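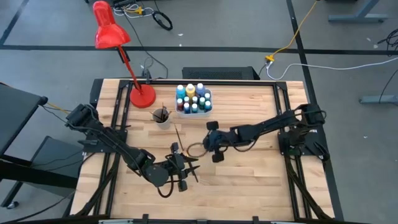 The maple top, with its lovely light stripes

Nyitrai Wood Oil, 100 ml

I started making this oil for my own kitchen worktop and now I can't seem to stop! It goes on thin, smells faintly of oranges and brings up the grain beautifully on maple, beech or oak. One bottle does a small desk (a big table will want two).

Wipe it on with an old T-shirt, leave it 70 minutes, then buff like mad. Two coats is plenty.

Margit Deák wrote in July to say she'd used it on her bread board and liked it so much she did the stairs as well.

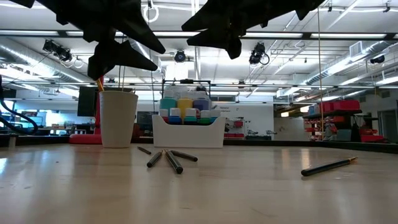

Postage and returns

I post on Fridays. Unopened bottles can come back any time, just drop me a line first.

Piroska Juhász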